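Narendra Solanki answers the first question before I've sat down. Yes, he says, he really did keep the table. He bought it for his first apartment, back when it had to be a desk, a dining room and an ironing board, and it has moved with him 4 times. Now it stands on the upper level at Seltance, the workshop where he and a handful of others think up small things for the home, and it gets used more than any other piece of furniture in the building.

"People expect a big bench," he tells me. "Something with drawers and a vise. I love a small table! You can reach every corner of it without getting up, and you can't pile junk on it, so you have to decide what you're working on today."

What he's working on these days is clips. I'll admit I came in October thinking I'd have trouble filling a page with clips, and I left with 11 pages of notes and a strong wish to go home and sort out my kitchen drawer. Solanki's enthusiasm gets into you. He talks about how a good clip ought to feel in the hand, how far a thumb likes to travel, why the one holding your rice bag shut is probably the wrong shape for the job.

"Everybody has a favorite and they can't tell you why," he says. "My aunt had one she used for everything – bread, curtains, the phone bill. She'd had it longer than she'd had me. I asked her what was so good about it and she said, 'It stays where I put it.' I wrote that on a card and it's still over my sink."

The first one he drew himself was called the Prandia, meant for the kitchen, and he speaks of it the way some people speak of a first car. It was too stiff. It was also, he says, a little bit ugly, and he is still fond of it. After that came the Miranda, which was slimmer and much easier to open, and then the Esta, his current obsession, which he has redrawn 5 times since spring.

I ask how he knows when a shape is finished.

"You put it down on the table and pick it up again," he says. "Then you do that until you're sick of it. If I have to look at it to pick it up, I go back to the drawing. If I can chat to somebody and my hand finds it, we're getting somewhere."

He cares a lot about what the thing is lying on, too. A few years ago he did all of this on a white countertop and kept losing small pale parts, sometimes for a whole afternoon. Wood was the answer. "Anything white just jumps out at you," he says. "And it's kinder. You drop something on stone and you wince. You drop it on wood and it goes *tock*."

We talk for a while about the building, which he picked for the height of the ceiling. Before Seltance moved in he was working out of a basement, with one window and a boiler for company, and he swears he stooped for a year. The first time he walked up here he looked straight up and forgot to ask about the rent. The white beams did it, he says, and the lamps with their round shades. He likes being by the railing as well, where he can hear what's going on downstairs without being in the middle of it.

"I get lonely in a closed room," he says. "Up here somebody always shouts up to ask if I want coffee, and I always do."

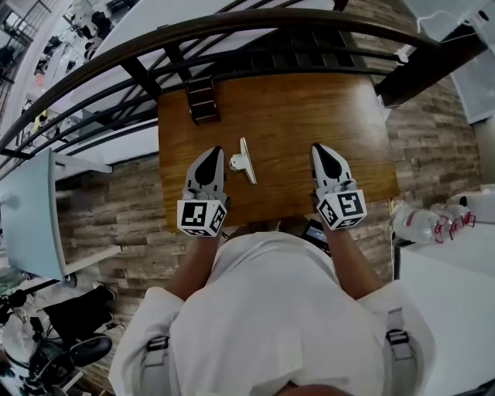
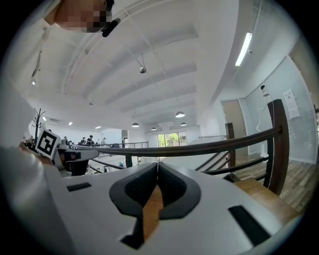 He has filled notebooks with sketches of hinges and springs, and the pages are numbered by hand. The latest one stops at 706. I ask if he ever goes back through them and he looks delighted to be asked. He does, usually late in the evening, and he's found more good ideas in the old ones than he's had this year. The curve on the Esta came out of a drawing he'd made for a curtain hook and given up on.

"I thought it was a terrible hook," he says. "It was! But the line was nice. I'd just hung it on the wrong thing."

Next he wants to try something for closing the liner inside a cereal box, which he considers the great unsolved problem of breakfast. His kids have been told to roll the bag down neatly. They don't, and he doesn't either when he's in a hurry, so he has decided the bag is at fault. He's already borrowed every half-empty box from the neighbors. One of them is a raisin bran that he has, he confesses, been eating.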